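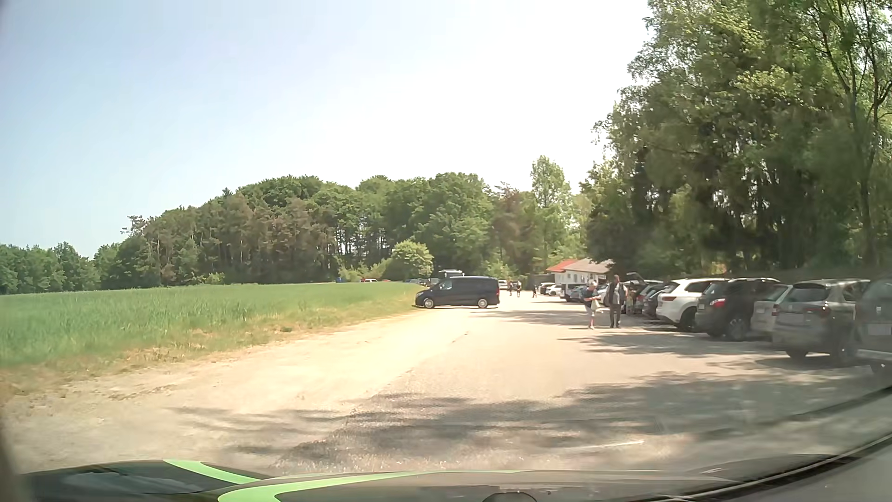

Category: Textbooks > Automation for Buyers > Chapter 5

Chapter 5: Buying a Driver by the Mile

Brochures for self-driving kits love an empty highway at sunset. Customers tend to own a road with a crop field down one side, a row of parked cars down the other, and a dark van sideways across part of it while people stand on the asphalt. This chapter is written for the second group.

Our running case is the Plukora retrofit kit, sold by Detulix to operators of small fleets. The buyer is the visitor center at Prarnenthorpe, where Jaruwan Paisan manages transport and a budget that has never been described as generous. She wanted a car that could creep along the access road and through the parking area at walking pace, without frightening the people unloading their trunks. Detulix wanted to talk about the highway mode. Chapter 4 covered how to end that kind of meeting.

The trial ran through February and produced 2829 logged stops. Lutz Rathjen, hired to review the kit, sorted them into two piles: stops a careful driver would have made, and stops made for a shadow. Tree shade striped across sunlit pavement is a fine test of any vision system, and the sales demo had been held indoors.

Before reading Rathjen's review, consider what the kit is being asked to do here. A gravel edge is ragged and has no painted line. A pedestrian beside a parked car may walk off or stand there chatting for 20 minutes. A van lying across the way has to be read as a vehicle, then waited for or passed, and the quote from Detulix priced "waiting" and "passing" as separate modules.

Section 5.1 takes the quote apart line by line. Section 5.2 compares it with the rival offer from Ongart, which was cheaper by the month and came with a 100-page exclusions list.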